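연두색 테리 타월 접을 때 잎맥 무늬 쪽 기준선 잡는 법
생활용품 관리 > 섬유/세탁 > 질문

작성자: 흰테두리수건
조회 546 · 댓글 9

Gorico 핸드타월을 접어서 보관하는 문제로 질문드립니다. 일반 직사각형 타월은 장변 3등분 후 단변 2등분으로 통일해서 쓰고 있습니다. 이번 타월은 연두색 파일 원단에 가장자리를 흰색으로 두른 제품인데, 펼쳤을 때 윤곽이 잎 모양에 가깝고 흰색 끈이 따로 있습니다. 직사각형 기준으로 접으면 모서리가 맞지 않고 끈 위치도 매번 달라집니다.

작업면은 밝은 베이지색 테이블이고 표면이 매끈해서 접는 도중에 원단이 밀립니다. 현재까지 시도한 방식은 두 가지입니다.

1) 끈을 안쪽에 넣고 반 접기: 중앙이 솟음
2) 끈을 바깥으로 빼고 3등분: 끈이 풀려 나옴 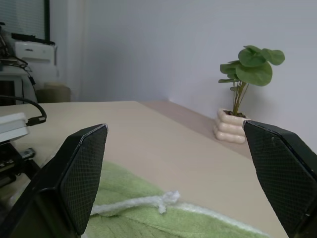 연두색 원단 위에 놓인 흰 끈. 뒤쪽은 화분.

세탁은 30도 이하, 섬유유연제 없이 했습니다. 무게는 건조 상태에서 305g 나왔습니다. 끈을 접기 전에 정리해야 하는지, 접은 다음에 정리해야 하는지 의견 부탁드립니다.

---
[댓글 1] 보풀제거반
끈 먼저입니다. 셔닐 계열로 보이는데 맞다면 눌린 자국이 오래 갑니다. 끈을 원단 위에 가로로 둔 채로 접으면 파일에도 골이 생깁니다. 끈을 한쪽 끝으로 모은 뒤 본체만 접으세요.

[댓글 2] 장변삼등분
위 의견에 반대합니다. 끈을 한쪽으로 몰면 그쪽만 두꺼워져서 쌓았을 때 기웁니다. Porkau 서랍 칸막이처럼 높이가 낮은 수납에서는 바로 걸립니다. 본체를 먼저 접고 끈은 맨 위에 평평하게 올리는 쪽이 높이가 덜 나옵니다.

[댓글 3] 보풀제거반
세워서 수납하면 기우는 건 상관없습니다. 눕혀서 쌓는 경우에만 해당되는 얘기입니다.

[댓글 4] 흰테두리수건 (작성자)
눕혀서 쌓습니다. 칸 높이는 16cm입니다. 그리고 원단을 펴는 단계에서도 문제가 있습니다. 한쪽 끝을 고정하지 않고 펴면 넓은 쪽이 뭉치면서 반쯤 겹칩니다. 왼쪽 끝을 누르고 오른쪽을 당기는 순서로 바꿔 보는 중입니다.

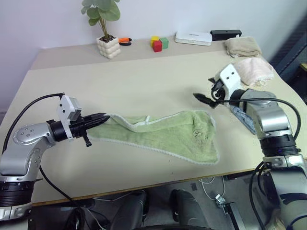

당기는 힘이 세면 흰 테두리가 물결처럼 늘어나서, 손바닥으로 쓸어 펴는 쪽이 나은지도 궁금합니다. 가위로 테두리 실밥을 정리하는 건 접는 법이 정해진 다음에 할 생각입니다.

[댓글 5] 테리원단기록
당기지 말고 쓸어서 펴세요. 루프 파일은 한 방향 장력에 약하고, 테두리와 본체는 신축률이 다릅니다. 순서는 다음과 같습니다.
- 좁은 끝 고정
- 중심선을 따라 손바닥으로 한 번
- 중심에서 양옆 테두리 방향으로 한 번씩
- 테두리는 마지막에 손끝으로 정렬
잎맥처럼 보이는 선이 좌우 대칭이면 가운데 선을 기준선으로 쓰면 됩니다. 자로 잴 필요 없습니다.

[댓글 6] 장변삼등분
가운데 선 기준은 동의합니다. 다만 세탁 후 원단이 틀어지면 무늬도 같이 틀어집니다. 제 Thibodeau 타월은 여러 번 빨고 나서 무늬선과 실제 중심이 29mm 벌어졌습니다. 테두리끼리 맞추는 게 재현성이 좋습니다.

[댓글 7] 테리원단기록
29mm면 건조 방식 문제입니다. 젖은 상태에서 한쪽 모서리만 집어 걸었을 때 나오는 수치입니다. 뉘어서 말리면 그렇게까지 안 벌어집니다.

[댓글 8] 장변삼등분
건조대에 걸쳐서 말렸고 집게는 안 썼습니다. 원단 결이 처음부터 비스듬히 재단됐을 가능성도 있습니다.

[댓글 9] 흰테두리수건 (작성자)
정리해서 시험했습니다. 쓸어 펴기, 테두리끼리 맞춰 반 접기, 넓은 쪽을 안으로 한 번 더, 끈은 맨 위. 칸 높이 안에는 들어갑니다. 끈 매듭 쪽이 아직 조금 뜹니다. 미끄러지는 문제는 Plallo 논슬립 매트를 깔고 금요일에 다시 해 보겠습니다.

---
추천 12 · 공유 3 · 스크랩 7

이 게시판의 최근 글
- 루프 파일 올 풀림, 자를지 밀어 넣을지
- Porkau 칸막이 깊이 실측값 공유
- 흰 테두리만 누렇게 변했을 때 산소계 표백 농도
- 셔닐 끈 세탁망 사용 전후 비교
- 11월 수납 점검표 양식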